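Ollberg opens Stadside workshop to visitors for manipulation demonstrations

Ollberg opened its Stadside workshop to visitors on 3 May 2018 for an afternoon of demonstrations built on small, low-cost robot hardware. The company registered 117 people, most of them from local manufacturers, technical colleges and the food service trade.

The main bench was given over to tabletop manipulation. Ollberg is developing software that lets a light servo-driven arm pick up kitchen items and transfer them between a fixed work surface and a mobile base. The company has no plans to sell the arm itself. It intends to license the control software to equipment makers, and the hardware on the bench is assembled from parts that can be bought from hobby and education suppliers.

Su-bin Ji, who leads the manipulation group, told visitors that the low cost of the arm was a deliberate constraint. Hobby-class servos have noticeable backlash, and their position readings drift under load. The control software has to correct for both by comparing the commanded position of the gripper with what the cameras report. "If the software depends on a very stiff arm, we have only moved the cost somewhere else," Ji said.

The kitchen task uses a saucepan, white bowls and a set of toy vegetables. Toy vegetables hold their shape and color over many repetitions, so results from one week can be compared with results from another. The shapes also differ enough to require different approaches. A long, narrow item such as the chili pepper has to be gripped across its short axis, while the eggplant leaves less clearance between the jaws.
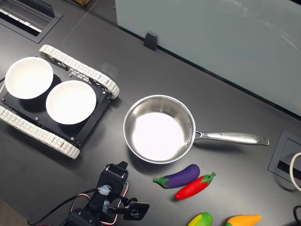

The pan presents a separate problem. Polished steel reflects overhead lighting, and a depth sensor can return gaps or false distances where the reflection is strongest. Ollberg's software discards the unreliable readings and fits a simple circular model to the rim. Ji said this had proved more dependable than adjusting the room lighting, which customers cannot be expected to do.

The base that carries the bowls runs on tracks. Tracks slip when the vehicle turns, so wheel counts alone give a poor estimate of heading. The software treats the base as an object to be located again each time it stops, and plans the arm motion only after that step is complete. The delay is 6 seconds with the present computer. Several visitors asked whether this could be shortened. Ji replied that a faster processor would reduce it, but that the group was working first on repeatability.

According to figures handed out at the bench, the group has logged some 4000 pick attempts since the project began. Of these, 334 ended in a dropped item. Most of the drops were recorded with the earlier gripper jaws, which had a smooth contact face — the current jaws were introduced after a review of the failure logs.

A second talk covered Zodard, the scheduling program that assigns jobs to the arm and the mobile base. Zodard keeps a single queue for both machines and holds the arm in a safe position until the base reports that it has stopped. It was written with Yadav, a controls contractor that also supplied the emergency stop circuit for the workshop.

Questions at the end of the session dealt mainly with cleaning, guarding and the handling of wet food. Ollberg said that the present arm is not sealed and is unsuitable for use with real ingredients. Tests with a washable gripper are planned for August, using an arm from a different supplier.

The company expects to hold another open afternoon after those tests. Places will be limited, and visitors will be asked to register in advance through the Stadside front office.

Related items

Yadav completes emergency stop refit at Stadside
Zodard scheduler adds shared queue for mobile bases
Reflective surfaces and depth sensing: notes from a bench trial
Technical colleges invited to apply for Ollberg placements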